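The trouble with "coming soon"

2024-01-22

Every trade conference I have covered has a wall of apps that are nearly finished. The one at Losodside in October was no different. I came home with a bag of flyers, a phone full of trial accounts and the same doubt I left with, which is whether any of this is being built for people who plan to keep using it.

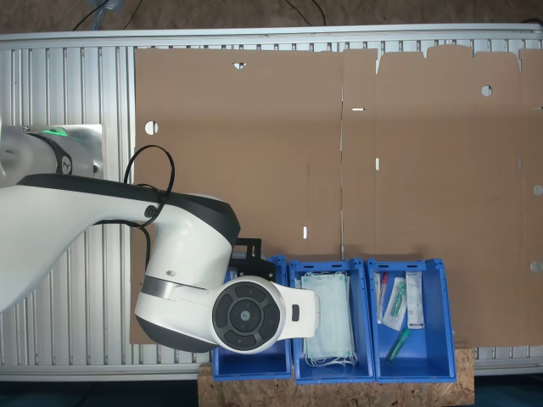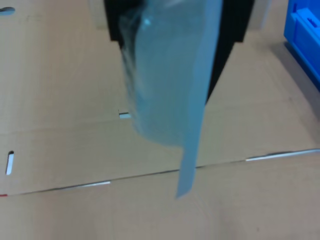
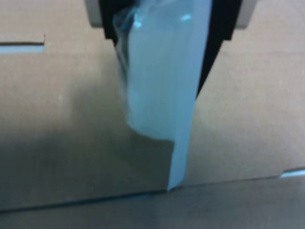 A robot arm by three blue bins, then two views of a gripper with a plastic bag.

Take Cestik, the note-taking app that got most of the applause. It runs on your phone, your tablet and your laptop, and the pitch is that your notes follow you. Fine. Mine did follow me, after I signed in again on each device and agreed to a new set of terms on two of them. Then I tried to get the notes out. Export is a paid feature. You can type for free for as long as you like, and you find out the price of leaving when you already have something to lose.

I asked at the stand and was told that most users never export. I'm sure that's true. Most people never use the fire exit either, and I would still like to know where it is before I sit down.

Wondport has the opposite problem. It moves files between phones and computers, it does that well, and it did it well 4 versions ago. Since then it has picked up a chat window, a calendar, a "discover" tab and a daily summary of things I did not ask to have summarized. The update notes say "improvements to your experience." I have read that line so many times that I now check my settings whenever it appears, and more than once I've found a switch turned back on. Maybe that was a bug. It would be nice if the bugs occasionally went the other way.

People will say I'm being unfair, that small developers have bills to pay and a one-time sale doesn't cover years of support. I have some sympathy. I paid for Begum, a plain little photo sorter, when it was sold outright, and I would have paid again for a new version. What I got was an email saying my license was now "legacy" and that 300 photos was the new free limit. My library that week had 558 in a single folder. The app opened, showed me a gray box over the rest, and offered a discount.

Was it a good discount? I didn't look. I went back to folders with dates in their names, and so far they have not asked me to create an account.

I don't think subscriptions are evil, and I pay for a few. The ones I keep tell me the price on the first screen, let me take my files in a format something else can open, and leave the buttons where they were. That's a low bar. I put it to several exhibitors at Losodside, and the replies were mostly about the road map. Export was on the road map. So was an offline mode, and so was a way to turn off the assistant.

A road map costs nothing to print. I'd suggest waiting for the feature, trying it on a copy of your files, and only then getting out the credit card. If the app is as good as the people on stage say, it will still be there in the spring.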